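The Long Education of a Cushion Mover

I have now spent three days watching people teach a robot to tidy a sofa, and I came home and looked at my own living room with something close to respect. Do you know how many decisions you make when you pick up a throw cushion? I didn't. I do now, and I can't stop noticing them (my family would like me to stop mentioning them).

The outfit is called Flernetier, and it makes its living collecting examples. That's the whole business. Other companies build the learning systems, and Flernetier supplies the thing those systems are hungriest for, long and patient recordings of a job being done by a robot with a person steering it. The project I came to see is named Tellis, and its goal is modest enough to fit on a sticky note: put a living room back the way it was.

The steering happens in the next room. An operator wears a pair of sensing gloves and a headset, moves their own hands, and the robot's hands follow. Every joint angle gets saved along with what the cameras see, and that bundle, from the first twitch to the last, is called an episode. Tellis wants 3,400 of them by the time it wraps up. When I arrived they had just passed 1,000, and there was cake!

I assumed the operators would be gamers, all lightning thumbs. The best ones are slow. One of them had spent years hanging wallpaper, and she told me the two jobs feel alike to her, because in both you have to commit to a movement before you know whether it's right. She talks to the robot under her breath while she works. "Easy, easy, now round the back." The robot can't hear her, of course, but I noticed her hands got steadier when she did it.

My own turn came on the second day. I lasted 4 episodes, and three of those were thrown out. The trouble is that you feel nothing. You close your fingers on a cushion that isn't there, and over on the other side of the wall a robot hand is either holding it beautifully or squeezing it like a lemon, and you only have your eyes to tell you which. I kept over-gripping. Everybody over-grips, I was told kindly, and then somebody else took the gloves.

What makes cushions such a pain is that they never hold still in the mathematical sense. A mug is the same mug wherever you put it. A cushion folds where you pinch it and sags where you don't, and if you grab it near one edge the rest of it has its own plans. The learning system has to see all that variety, so the operators are told to mix things up on purpose: different grips, different angles, a cushion carried flat, a cushion carried by its side.

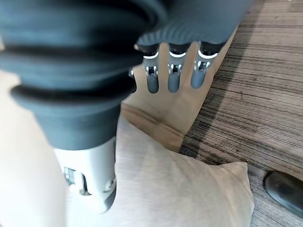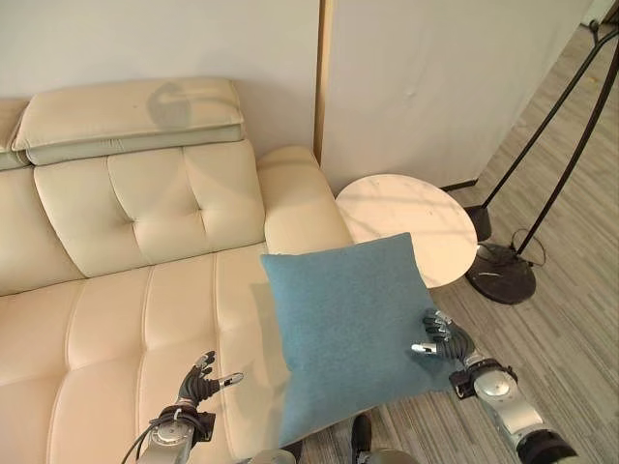

Then there's the matter of where the eyes go. Each camera gives the system a different piece of the puzzle. The one up high knows the room and has a fair idea of where things belong, but the robot's own arms get in its way constantly. The one at the wrist knows almost nothing about the room and a great deal about the next inch. Train on only the high view, an engineer explained to me, and the robot reaches confidently to nearly the right place. Nearly is no good with fabric.

The recordings go through a program called Kasten, where a reviewer watches each episode and decides whether it stays. I sat in on this for an afternoon, expecting to be bored, and I was hooked. It's like judging figure skating. Did the hand hesitate? Did the operator fix a slip or just muddle through it? A slip that gets fixed is gold, by the way. The reviewers love those and tag them specially, since a robot that has only ever seen perfect pickups has no idea what to do when one goes wrong. My one surviving episode was kept for exactly that reason. I fumbled, I let go, I tried again from lower down. I have rarely been so proud of a mistake.

What gets cut is anything aimless. If an operator drifts for a few seconds while thinking, the system will learn to drift too, and it has no way of knowing that the person was trying to remember whether they'd locked the car. So the rule in the glove room is to stop completely when you need to think, hands in your lap, recording off.

There's a fair amount of arguing about how much of this is enough. A rival approach, which the people at Flernetier bring up before you can, is to do the practice in simulation, with thousands of pretend cushions in pretend rooms overnight. They use some of that themselves, through a tool they call Pralline, mostly for getting the arms to the right neighborhood without bumping into furniture. But simulated cloth still behaves like a polite guess, and for the contact part, fingers meeting fabric, they trust the real thing. Ask them again next June, one of them said, and she might give me a different answer.

I asked what happens after the last episode is in. The recordings go to the customer, the customer trains a model, and some weeks later a list comes back of everything the model does badly. Then the gloves go on again, and they record more of whatever is on the list. Last time it was corners. The model could put a cushion on a sofa perfectly well but gave up whenever the cushion had to sit snug in a corner, so the operators did corners until they were sick of them.

The wallpaper hanger is hoping for blankets next. She thinks she'd be good at blankets.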